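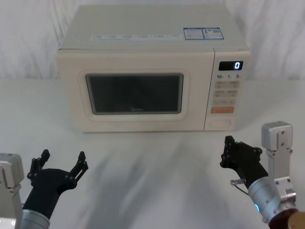
Chapter 7
Heating Food: Energy, Time and Temperature

A household in the hillside town of Brirnanach uses a good deal of its kitchen energy on one simple job, which is making cold food hot. The same is true of a school canteen, a hospital ward or a café. The foods differ and so do the appliances, but in every case energy has to pass into the food until all of it has reached the temperature the cook wants.

In this chapter you will study the three ways in which heat travels, and then look at cooking by microwaves. You will need the idea of specific heat capacity from Chapter 4. If you are unsure of it, read the summary at the end of that chapter before going on.

7.1 Conduction, convection and radiation

When a pan of soup stands on a hot ring, heat passes through the base of the pan by conduction. The soup at the bottom warms, becomes less dense and rises, and cooler soup sinks to take its place. This movement is convection. Under a grill, most of the heat reaches the food by radiation, and only the surface is heated directly.

Thick foods warm slowly in the middle. A potato baked in an oven set to 220 °C may have a crisp skin while its centre is still well below 100 °C. The centre can only be heated by conduction through the outer layers, and potato is a poor conductor.

Microwaves are a form of radiation, but they pass a short way into the food before they are absorbed. Water molecules take up much of the energy — fats and sugars absorb some as well. The deeper parts of a large portion are still heated by conduction, so recipes often ask for a standing time after cooking.

Key words: conduction, convection, radiation, absorb, standing time

Worked example
A cook at the Ruddock canteen heats a bowl of soup. The soup absorbs energy at a rate of 600 watts for 100 seconds. How much energy does it absorb?

Energy = power × time
Energy = 600 × 100 = 60,000 joules, or 60 kJ

The power drawn from the mains is greater than 600 watts. Some energy warms the appliance itself and the air in the kitchen.
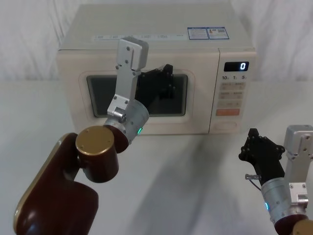 7.2 Comparing appliances

The output power of a microwave oven is the power delivered to the cooking space. The input power is what the electricity meter records. To compare two appliances fairly, heat the same mass of water in each, from the same starting temperature, and note the energy used.

Activity 7A
Work in pairs. You will need a measuring jug, a thermometer, a plug-in energy meter and a heatproof bowl. Copy the results table from page 121 into your notebook before you begin. Stir the water before each reading, and use oven gloves when you move the bowl.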